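Ticket: Ranisia cell 2, cup-to-tray examples rejected on import
Opened by: Yareli Tovar
Priority: normal
Status: open

We're collecting two-arm examples of the paper cup and tray task for the Clindance policy. Target is 600. The importer threw out 36 from the last batch, all with the same message: wrist and overhead streams out of sync. Joint data looks fine. The fixed view and the wrist view are both recording, and neither drops out when I play the files back.

Tried so far:
Restarted the recorder. No change.
Swapped the USB hub for the one off the spare bench. No change.
Cut the wrist stream to a lower resolution. Rejections went down but didn't stop. 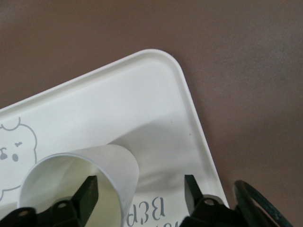
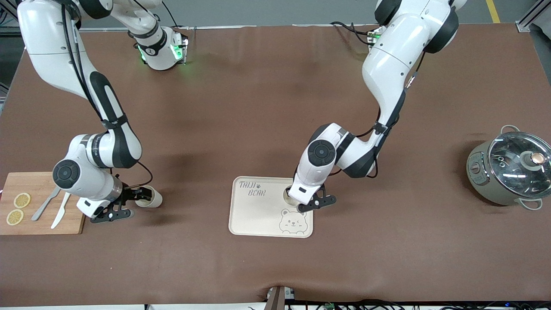 Anil Gounder replied that he'd seen the same error in March and traced it to the clocks - the wrist cameras were stamping frames on arrival, the overhead one at capture. He'd leave the resolution alone, set all of them to capture time, and record 6 fresh examples before touching the old ones.

Changed the setting on 27th November. First 4 imported clean, other two still to run. Please don't delete the rejected files, I want to try re-stamping them.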